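New sound card driver, finally

18/03/2020

Quick one tonight, got 16 tabs open and dinner's not on yet.

So Vistimov have put out a new driver for the Molen sound cards. First one since June. Download is 723 MB, which is daft for a sound card, but most of that is the control panel and a pile of presets I'll never touch. Untick them in the installer. Custom install, second screen, easy to miss.

Did the usual. Old driver off, reboot, new one on, reboot again. Windows picked its own generic one in between and I had to go into Device Manager and kick it out. Unplug the network cable first if you dont want that.

The good bits. Crackle when you switch from headphones to speakers is gone, on mine anyway. Mic level stays where you put it after sleep. Buffer goes down to 8 ms now without the whole thing falling over - I left a film running over it for an hour and no drop outs.

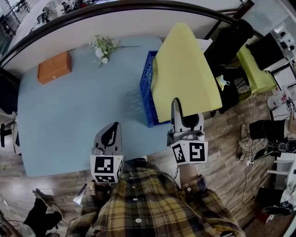

Not so good - the equaliser forgets its settings if you change user. And the tray icon is back, even if you had it switched off before. Right click, Preferences, bottom of teh list.

Anyone still on Windows 7, I'd hang on. The notes say it's supported but there's a thread on the Blomqvist forum with people getting no sound at all. Rolling back fixed it for most of them.

Haven't tried it on the old machine with the Fluvavcombe board yet. Will do that at the weekend if I can find the right screwdriver, and stick the results in the comments.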